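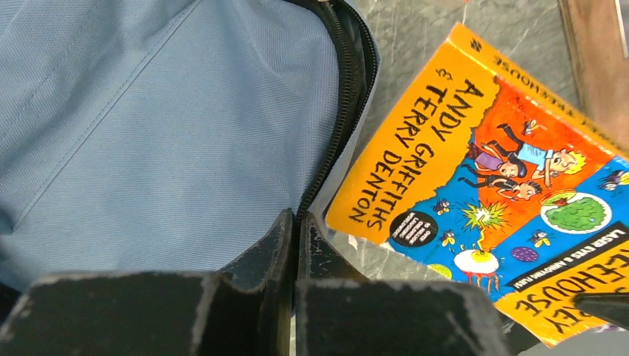

Blue bag, one paperback out already

Long train trips with small children: your questions

Last updated 22/11/2019

I get asked the same things over and over since I started writing up our trips, so I've put the answers on one page. We're two adults and two children (three and six), we live in Tedell, we don't have a car and my mother lives in Narkham, which is a very long way by rail with a change at Salian. We do it a lot. I'm no expert, I've just had a lot of practice at it!

Day train or sleeper?

Day train, until the youngest is out of nappies. I know people swear by sleepers and I did love them before children, but ours treat a bunk as a climbing frame and then everyone is awake at four. On a day train you can at least walk up and down and look at cows. We leave after breakfast, have lunch before Salian and try to get there in time for tea.

How long do you leave for the change?

I used to book the 13 minute one. I don't any more. At Salian the lift is at the far end of the platform, and it's slow, and there's always somebody with a bicycle. Now I go for the later connection and we get a sandwich and sit by the fountain. If you have a pushchair that folds with one hand you might manage the short one, but I'd still rather have the sandwich.

Do you book seats?

Always, and a table if there is one. Ask for the carriage next to the toilets but not the seats right by the door, as it opens every time anyone walks past. If the booking page won't show you a seat plan, ring up. The phone line is better than its reputation and they once moved all four of us together without charging.

What do they carry themselves?

One small bag each and they have to be able to lift it. Ours choose what goes in, then I quietly take half of it out again while they're cleaning their teeth. Paperbacks are good because they bend. Anything with a lid that comes off is bad, and so is anything that plays a tune. 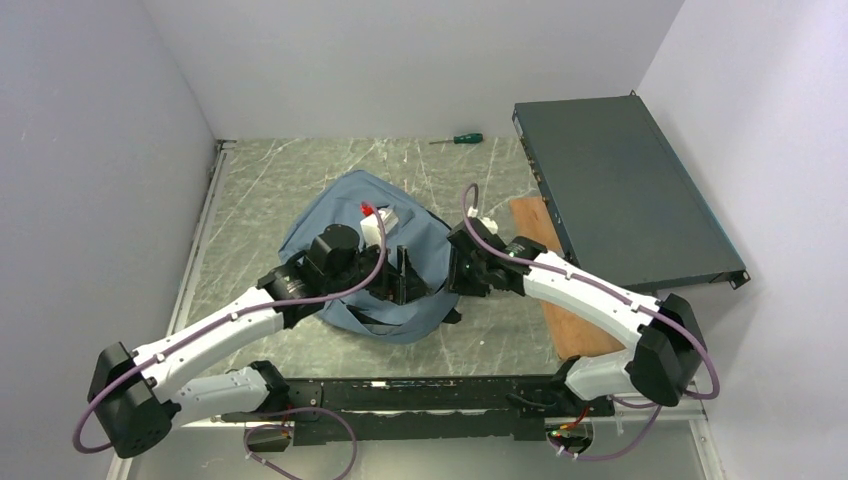

Nayara Furtado: We gave up on letting ours choose, it always ended in tears over a stuffed whale. Now I pack everything the night before and they get one surprise each when we pull out of the station. Works on the Himis line anyway, and that's a slow one.

I like the surprise idea and have pinched it. Mine was a roll of masking tape, which kept the little one busy for 20 minutes, and I've had worse value from proper toys.

What about food?

More than you think, and in separate small tubs so you can hand them out slowly. Breadsticks, cheese, grapes cut lengthways, a plain roll. I don't bring chocolate between spring and autumn (you'll only do that once). Water for everybody, and a cloth. Buffet cars are lovely when they're open, but I've been caught out with a hungry toddler and a closed shutter, so now I treat it as a bonus.

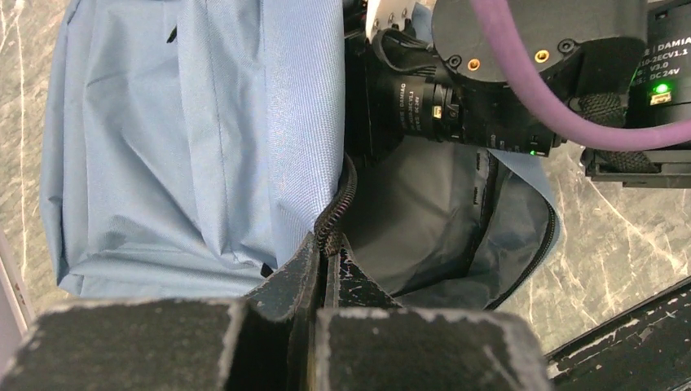

Losing things is the bit that wears me out. A crayon goes under the seat, a sock comes off, somebody's ticket is a bookmark in a book that's been put away. My rule is one thing out, one thing back. It also helps to think about the inside of a bag when you buy it, and I never did. The light blue one has a dark grey lining, and anything small and dark that goes in there might as well be in a coal cellar, so I put the little bits in a bright pouch first and tip the pouch out on the table. Tickets stay with a grown-up, in a coat pocket that does up.

Screens, yes or no?

Yes, for the last 90 minutes or so. I save it for when they've had enough of windows and I've had enough of I spy. Download whatever it is at home, as the signal goes in the hills after Salian and doesn't come back until you can see Narkham.

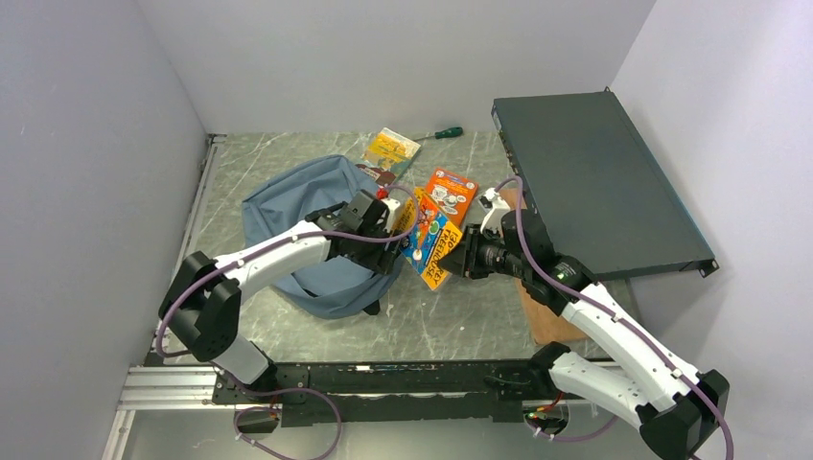
Headphones are worth having too, the sort that go over the ears, and try them on at home first. Ours refused them flat on their first outing and we all got to know one song very well, as did the man across the aisle.

What if one of them is travel sick?

Sit facing forwards, no books on the bendy parts, and keep a couple of bags and a full change of clothes where you can reach them. Bring a spare top for yourself as well. Ebise Negussie wrote to me in January to recommend dry crackers and a window to look out of, and we've done that ever since.

Can I send you a question?

Please do, there's a form at the bottom of the page. I can't help with refunds or with prams on buses, but I'll have a go at most other things. It may take me a while if we're at my mum's.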